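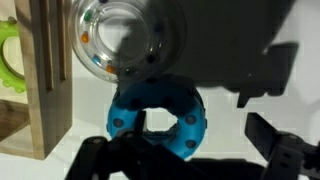 Ntombi Cele는 지난 판의 4장을 읽고 폼 고리도 치발기와 한 통에 담가 씻어도 되느냐고 물었으며, 딸랑이 고리는 물에 넣기 전에 무엇을 보아야 하는지 적혀 있지 않다고 했다. 두 가지 모두 지난 판에 빠져 있던 내용이므로 이번 판에서 4.3과 4.4에 나누어 넣었다. 결론만 먼저 적으면 폼 고리는 담그지 않는다. 딸랑이 고리는 이음선 점검을 통과한 것만 젖은 천으로 닦는다.

4장. 고리형 완구의 분류, 세척, 보관

4.1 적용 범위

이 장은 Zullside 완구 대여실에서 다루는 고리형 완구 전체에 적용한다. 대상은 다음 네 종류이다.

가. 폼 고리: 발포 재질의 고리. 표면에 홈이 있는 것과 없는 것을 모두 포함한다.
나. 딸랑이 고리: 투명한 테 안에 구슬이 든 고리.
다. 치발기: 입에 무는 용도의 고리. 표면에 돌기나 요철이 있는 것이 많다.
라. 끼우기 고리: 기둥에 끼우는 속이 빈 고리. 받침과 기둥은 5장에서 다룬다.

끈, 방울, 천 조각이 달린 고리는 이 장의 대상이 아니며 7장의 천 완구 절차를 따른다. 나무로만 된 고리도 제외한다.

참고: 색은 분류 기준이 아니다. 같은 색이라도 폼 고리와 치발기는 세척 방법이 다르다. 손으로 가볍게 눌러 재질을 확인한 다음 분류한다. 눌러서 판단이 서지 않는 고리는 대장에 적힌 품명을 따른다.

4.2 준비물과 작업대

작업 전에 다음을 갖춘다.

- 목재 트레이 1개. 옆면이 살로 되어 틈이 있는 것을 쓴다.
- 세척 통 2개. 하나는 세척용, 하나는 헹굼용이다.
- 눈금 컵
- 무향 중성 세제
- 부드러운 솔과 면봉
- 보풀이 없는 흰 천
- 점검표와 연필

작업대는 밝은 색 상판을 쓴다. 어두운 상판에서는 떨어진 구슬이나 부스러기가 잘 보이지 않는다. 상판이 타원형이거나 가장자리가 둥글면 고리가 굴러 떨어지기 쉬우므로 트레이를 가장자리에서 손바닥 너비만큼 안쪽에 둔다.

조명은 작업자의 정면 위쪽에서 비추도록 맞춘다. 조명이 등 뒤에 있으면 팔 그림자가 고리 위에 걸려 실금을 놓치게 된다. 조명 위치를 바꿀 수 없을 때는 고리를 돌려 가며 같은 부분을 두 번 본다.

주의: 세척 통과 트레이를 같은 높이에 붙여 놓지 않는다. 통에서 튄 물이 트레이 바닥판에 스며들면 판이 휜다.

4.3 입고 분류

반납된 고리는 도착한 순서대로 처리한다. 묶음으로 들어온 것도 하나씩 꺼내어 본다.

1. 반납 자루를 비우고 고리를 작업대에 펼친다. 겹친 고리는 떼어 놓는다.

2. 꼬리표 번호를 대장과 대조한다. 꼬리표가 없는 고리는 따로 모아 4.7에 따라 처리한다.

3. 폼 고리를 먼저 골라낸다. 폼은 다른 고리의 물기를 빨아들이므로 젖은 고리와 닿은 채로 두지 않는다.

4. 딸랑이 고리를 골라 흔들어 본다. 구슬 소리가 나지 않거나 둔하게 들리면 안쪽에 물이 찼거나 구슬이 끼인 것으로 보고 격리 칸에 넣는다.

5. 남은 고리 가운데 치발기를 골라 세척용 통 옆에 둔다.

6. 나머지는 끼우기 고리로 분류한다. 기둥이나 받침이 함께 들어왔으면 짝을 맞추어 두고, 짝이 맞지 않으면 점검표 비고란에 적는다.

참고: 치발기와 끼우기 고리의 구분이 애매한 제품이 있다. Nkosi 제품군의 돌기 고리가 그 경우인데, 대장에는 끼우기 고리로 올라 있으나 아이들은 대부분 입에 넣는다. 이 제품은 대장의 품명과 관계없이 치발기 절차로 세척한다. 대장의 품명은 고치지 않는다.

4.4 파손 점검

세척 전에 한 번, 건조 후에 한 번 점검한다. 두 점검의 항목은 같다.

폼 고리

1. 바깥 둘레를 엄지로 누르며 한 바퀴 돌린다. 눌린 자리가 돌아오지 않는 부분이 있으면 폐기한다.
2. 홈이 있는 고리는 홈 안쪽을 본다. 찢어짐은 홈의 모서리에서 시작되는 경우가 많다.
3. 안쪽 구멍의 둘레를 본다. 이빨 자국으로 떨어져 나간 곳이 있으면 크기와 관계없이 폐기한다.

딸랑이 고리

1. 투명한 테를 밝은 쪽으로 향하게 들고 이음선을 따라 손톱을 움직인다. 손톱이 걸리는 곳이 있으면 격리한다.
2. 테 안쪽에 김이 서렸는지 본다.
3. 구슬이 테를 따라 막힘없이 움직이는지 본다. 기울였을 때 같은 자리에서 멈추는 구슬이 있으면 격리한다.
4. 깨진 구슬이 있으면 테가 멀쩡해도 폐기한다.

경고: 테에 금이 간 딸랑이 고리를 접착제로 고쳐 다시 내보내지 않는다. 구슬은 삼킴 위험이 있는 부품이다. 수리 의뢰를 받았더라도 돌려보낸다.

치발기와 끼우기 고리

1. 돌기를 손가락으로 훑는다. 갈라졌거나 끝이 떨어진 돌기가 있으면 폐기한다.
2. 고리를 가볍게 비틀어 본다. 하얗게 뜨는 선이 나타나면 격리한다.
3. 속이 빈 고리는 귀 옆에서 흔든다. 물소리가 나면 폐기한다.
4. 표면이 끈적이면 한 번 세척한 뒤 다시 본다. 세척 후에도 끈적이면 폐기한다.

4.5 세척

세척액은 물 2,000 ml를 눈금 컵으로 재어 세척용 통에 붓고 세제 한 숟가락을 풀어 만든다. 손을 넣어 미지근하게 느껴지는 물을 쓴다. 뜨거운 물은 쓰지 않는다. 헹굼용 통에는 물 3,000 ml를 채운다.

치발기

1. 치발기를 세척액에 담그고 5분 둔다.
2. 솔로 돌기 사이를 문지른다. 안쪽 둘레도 같은 방법으로 닦는다.
3. 헹굼용 통으로 옮겨 흔들어 헹군다.
4. 흐르는 물에 한 번 더 헹군다. 거품이 보이지 않을 때까지 계속한다.
5. 흰 천으로 눌러 물기를 뺀다. 문지르지 않는다.

끼우기 고리

치발기와 같은 순서로 하되 담그는 단계를 생략한다. 공기구멍이 있는 고리는 구멍을 손가락으로 막고 닦는다.

딸랑이 고리

1. 4.4의 점검을 통과한 것만 세척한다.
2. 천에 세척액을 적셔 꼭 짠다.
3. 테의 바깥면을 닦고, 이음선은 면봉으로 닦는다.
4. 물만 적셔 짠 다른 천으로 세제를 닦아 낸다.

폼 고리

1. 마른 천으로 먼지를 털어 낸다.
2. 물기를 짠 천으로 겉면을 누르듯이 닦는다. 홈 안쪽은 면봉을 쓴다.
3. 얼룩이 남아도 세제를 늘리지 않는다. 두 번 닦아 지워지지 않는 얼룩은 점검표에 적고 그대로 둔다.

주의: 알코올 소독제는 딸랑이 고리의 투명한 테를 뿌옇게 만든다. 대여실에 비치된 Bimlow 소독 천도 딸랑이 고리에는 쓰지 않는다. 치발기에는 쓸 수 있으나 사용 후 반드시 물로 헹군다.

세척액은 고리 한 무더기를 끝낼 때마다 간다. 색이 맑아 보여도 다음 무더기에 이어 쓰지 않는다.

4.6 건조와 트레이 적재

목재 트레이는 건조가 끝난 고리를 잠시 모아 두는 용도이다. 물이 떨어지는 고리를 바로 올리지 않는다. 치발기와 끼우기 고리는 건조대에서 겉물기를 말린 다음 트레이로 옮긴다.

1. 트레이 바닥을 마른 천으로 닦는다. 살 사이에 낀 부스러기는 솔로 밀어 낸다.

2. 트레이를 작업대에 평평하게 놓는다. 한쪽 끝이 상판 밖으로 나가지 않게 한다.

3. 굵은 고리를 먼저 넣고 가는 고리를 나중에 넣는다. 가는 고리가 밑에 깔리면 꺼낼 때 찾기 어렵고 눌린 자국이 남는다.

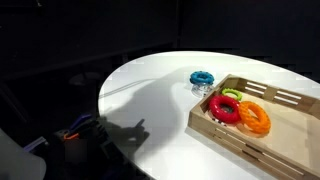

4. 고리가 서로 기대어 비스듬히 서는 것은 괜찮다. 다만 한 고리의 구멍에 다른 고리가 끼인 상태로 두지 않는다. 끼인 고리는 닿은 면이 마르지 않는다.

5. 살의 틈을 고리로 막지 않는다. 고리가 벽면에 붙어 서 있으면 조금 안쪽으로 옮긴다.

6. 고리의 높이가 트레이 벽을 넘으면 트레이를 하나 더 쓴다. 얕은 트레이에서는 한 층을 원칙으로 한다.

7. 폼 고리와 딸랑이 고리는 치발기와 같은 트레이에 넣지 않는다. 폼 고리에는 다른 고리의 돌기 자국이 남고, 딸랑이 고리는 굵은 고리와 부딪쳐 테가 긁힌다.

8. 트레이를 통풍이 되는 선반에 올린다. 치발기는 하룻밤, 폼 고리는 이틀 밤을 둔다. 11월부터는 난방기 쪽 선반을 비우고 반대쪽 선반만 쓴다.

참고: 트레이 옆면의 틈으로 손가락을 넣어 들지 않는다. 양 끝의 바닥판을 받쳐 든다. Marthinus Visser가 보고한 살 빠짐은 모두 옆면을 잡고 든 트레이에서 나왔다.

세로 홈이 있는 목재 상자는 고리 보관에 쓰지 않는다. 고리가 세워진 채 들어가 모양이 틀어지고, 안쪽이 그늘져 남은 고리를 확인하기 어렵다. 이 상자는 5장의 판 완구에 배정되어 있다. 고리 작업 중에 상자가 작업대 위에 있어도 되지만 안에 고리를 넣어 두지는 않는다.

4.7 꼬리표와 대장

고리에는 꼬리표를 직접 붙이지 않는다. 보관 주머니의 겉면에 꼬리표를 단다. 주머니는 그물로 된 것을 쓰고, 끈은 출고 전에 빼낸다.

1. 건조 후 점검을 마친 고리를 종류별로 주머니에 넣는다.
2. 꼬리표에 대장 번호와 종류를 적는다. 폼 고리와 딸랑이 고리는 종류 뒤에 '담그지 말 것'이라고 덧붙인다.
3. 대장의 상태란을 '보관'으로 바꾼다.
4. 점검표를 날짜순 묶음의 맨 뒤에 넣는다.

고리형 완구의 대장 번호는 183번에서 시작한다. 1,003번 이후는 Fundholm 창고에서 옮겨 온 물품이므로 번호 앞에 F를 붙인다. F가 빠진 꼬리표를 발견하면 새로 쓰고 헌 꼬리표는 버린다.

꼬리표 없이 들어온 고리는 다음과 같이 처리한다.

1. 같은 묶음에 든 다른 완구의 번호로 대여 기록을 찾는다.
2. 기록에 같은 종류의 고리가 있으면 그 번호를 준다.
3. 기록에서 찾지 못하면 '미확인' 주머니에 넣고 격리 칸에 둔다. 한 달이 지나도 확인되지 않으면 대여용으로 쓰지 않는다.

4.8 격리와 폐기

격리 칸은 선반의 맨 아래 칸이다. 격리된 고리는 세척하지 않은 상태로 둔다. 세척하면 물이 든 자리나 금이 간 자리를 다시 찾기 어렵다.

격리된 고리는 작업한 사람이 아닌 다른 사람이 다시 본다. 두 사람의 판단이 다르면 폐기한다. 폐기하는 딸랑이 고리는 비닐봉지에 넣고 봉한 다음 버린다. 테가 깨지면서 구슬이 흩어지는 것을 막기 위해서이다. 폼 고리는 가위로 잘라 버린다.

폐기 내용은 대장에 빨간색으로 적는다. 항목은 번호, 종류, 폐기 사유이다. 사유는 '파손'이라고만 쓰지 말고 부위를 함께 적는다. 예를 들면 '이음선 벌어짐', '홈 모서리 찢어짐', '돌기 떨어짐'과 같이 쓴다.

4.9 문제와 조치

증상: 건조 후에도 치발기에서 세제 냄새가 난다.
조치: 흐르는 물에 다시 헹구고 하룻밤 더 말린다. 같은 무더기의 다른 고리도 냄새를 확인한다. 세제를 눈대중으로 넣었다면 세척액을 새로 만든다.

증상: 딸랑이 고리의 안쪽에 김이 서렸다.
조치: 격리한다. 말려서 김이 없어져도 이음선이 벌어진 것으로 본다.

증상: 폼 고리가 한쪽으로 납작해졌다.
조치: 트레이에서 꺼내 평평한 곳에 뉘어 하룻밤 둔다. 돌아오지 않으면 폐기한다.

증상: 치발기의 색이 다른 고리에 묻었다.
조치: 색이 빠지는 고리를 찾아 폐기한다. 색이 묻은 고리는 한 번 세척하고, 지워지지 않으면 비고란에 적는다.

증상: 트레이 바닥에서 작은 조각이 나왔다.
조치: 고리를 모두 꺼내고 조각의 재질을 본다. 어느 고리에서 떨어졌는지 확인될 때까지 그 트레이의 고리는 출고하지 않는다.

증상: 트레이의 살이 흔들린다.
조치: 트레이를 비우고 수리함에 넣는다. 테이프로 감아 쓰지 않는다.

4.10 이번 판에서 바뀐 곳

- 4.3: 폼 고리를 먼저 골라내는 순서로 바꾸었다.
- 4.4: 딸랑이 고리의 점검 항목을 새로 넣었다.
- 4.5: 소독 천 사용에 관한 주의를 옮겨 왔다. 지난 판에서는 2장에 있었다.
- 4.6: 폼 고리의 건조 기간을 하룻밤에서 이틀 밤으로 늘렸다.
- 4.7: F 번호의 표기를 정했다.

끼우기 고리의 받침과 기둥, 세로 홈이 있는 상자의 사용법은 5장에 이어진다.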